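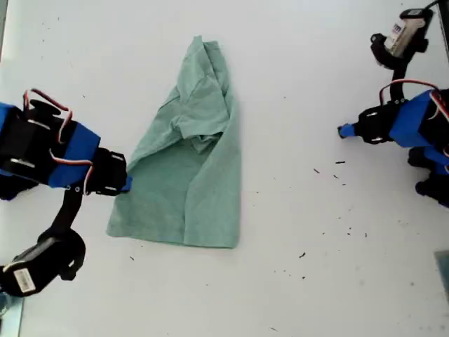

July 6, 2026

Back from the Skellbridge council meeting, gone eleven, feet killing me. Want to get this down before I sleep or it'll all blur.

Went for the car park thing. Ended up staying for the accounts thing, which was the last item and should have been first. The leader of the council stood up and said, again, that the Gendden site has "paid for itself". Third time I've heard him say it. It was in the spring leaflet too, big letters, next to his face. So where are the figures? Someone from the other side asked exactly that and got a speech about confidence in the town. She asked again. Got told the numbers were commercially sensitive. It's a council building! We bought it! There's a leisure firm in there on a lease and we're not allowed to know what they pay.

Public questions after that. Two minutes each, bell on the table like a school quiz. I had mine written on the back of the gas bill and still managed to lose my place. Asked whether the 30 per cent saving he keeps quoting was before or after the roof repairs. He said he'd "take that away". Wrote down the time he said it, 8.52, so I can chase it. The clerk minuted it, I watched her do it.

Man behind me muttered that I was wasting everyones time. Fine. He'd come about hedges.

162 pages in the pack, by the way, and it went online the night before. I got to page 40 on the bus and felt sick. The Gendden part is two paragraphs and a table with half the boxes greyed out. Paragraph 7 says the saving is "projected". Projected! He said paid for itself, past tense, done. You can't have both. Wish I'd had that page open when I was on my feet instead of the one about bins.

What gets me is how well he does it. He's good in a room. Does the laugh, does the thing where he says your street name back to you. I voted for him the first time, will admit that here and nowhere else. Thought he'd be a change from the last lot, who couldn't finish a sentence. He can finish a sentence all right.

The Mindolitz contract came up as well, only for a minute. Same again, big claim, no paper. Best value in the county apparently. Compared with what? Three of his own side were looking at their phones. One of the newer ones did look uncomfortable, or maybe just hungry, they'd been in there since half six with nothing but a jug of water.

Vote went through 14 to 9. Knew it would.

Walked home the long way past Ekwueme's to get chips, shut. Toast then. Rang my sister and ranted for half an hour, she said put it in writing and stop ringing her. Fair.

So, to do -
Email the clerk tomorrow, quote the time.
Find the spring leaflet, think it's in the drawer with the takeaway menus.
Information request for the lease. They get twenty working days so early August if they stick to it, which they won't.
Ask at the library if they keep the old packs on paper.

Next full meeting isn't till September. Long gap, very handy for him. Will sit nearer the front. Couldn't hear half of it over the fan, and the microphone at the end of the table has been bust since I started gong to these.

Hip sore. Hard chairs. Bed.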